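Larnell Shared Workrooms: Frequently Asked Questions

How do I book a desk?
Book online or at the front counter. Desks can be reserved up to 17 days ahead. Members on the monthly plan can book for the whole month at once.

What are your hours?
The building opens at 7 a.m. and closes at 9 p.m. On Saturday we close at 2 p.m. Your door code stops working at closing time, so please pack up before then.

How much does it cost?
A monthly desk is $230. A private room is $495 a month and comes with a lockable cabinet. Day passes are sold at the counter only.

Is there a deposit?
Private rooms need a deposit equal to one month's rent. We return it after you hand back the key and the room has been checked. Desks have no deposit.

Which location should I choose?
Postska Street is the quieter of the two and has most of the private rooms. Virnitier Square is closer to the train and has the larger kitchen. A monthly plan works at both, but day passes are good only for the location printed on them.

Can I leave things on my desk overnight?
Only if you have a monthly desk. Day desks are cleared every evening, and anything left behind goes to the counter, where we keep it until the end of the week.

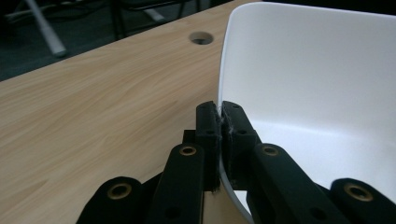 A light wooden desk surface, with a white curved shell above it.

Can I bring a guest?
Yes, up to two hours per visit. Sign your guest in at the counter. Guests who stay longer need a day pass.

Is parking included?
No. The Tóth garage next to Virnitier Square sells monthly permits directly. Postska Street has metered parking and a bike rack in the courtyard.

Can I get mail at the building?
Private room members can use the street address for letters. We sign for packages during counter hours but can't store anything too big to carry.

How do I cancel?
Email us before the last day of the month. If you cancel in February, for example, your plan ends when February does. We don't refund part of a month.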